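Handout 4: Bread service and baskets
Hospitality Basics, evening section

Okay, picking up where we ran out of time on Wednesday. I promised I'd write up the bread basket material because half of you were packing your bags while I was still talking (I saw you, Mounir!).

Bread is the first thing a guest touches at the table, so I'm fussier about it than I am about napkin folds. Start with the basket. For a table of four I like a long rectangular one with sides that lean out a little, so a hand can get in and out without knocking the rolls around. Round ones are pretty, but anything long ends up standing on its head in them.

Check the rim before you check anything else. Run a finger all the way along. If a strand catches you, it'll catch a guest's sleeve, and the basket goes back on the shelf. Then flip it over and tap it. You would not believe the crumbs that come out of a weave! Synthetic rattan can be washed with warm soapy water and a soft brush. Natural willow gets a dry brush and a quick wipe, and please don't leave it in the sink.
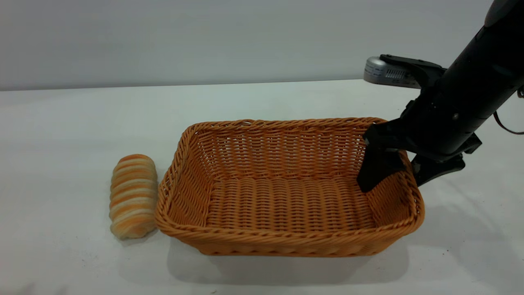 Now, loading. Long rolls go in lengthwise, side by side, seam down. I put the first one against the far wall and work toward me. Coiled or swirled rolls bruise along the ridges, so hold them by the ends and don't squeeze the middle. Yasmine asked whether you can stack a second layer. You can, but only with plain rolls, and I'd much rather you brought a second basket.

Liner or no liner? We argued about this for ages. My rule is a cloth for warm bread and for anything buttery or flaky, and no cloth for crusty bread that you want to stay crusty. Domenica disagrees and she made a good case, so if your workplace lines everything, line everything.

For next time:
Read the Codville packet, the section on side plates.
Bring one basket from home, any shape, clean.
Practice one-handed tong service. Use rolled-up socks if you don't want to waste bread, they work great.

We're in room 217 again. Youssra has the spare tongs if you forgot yours.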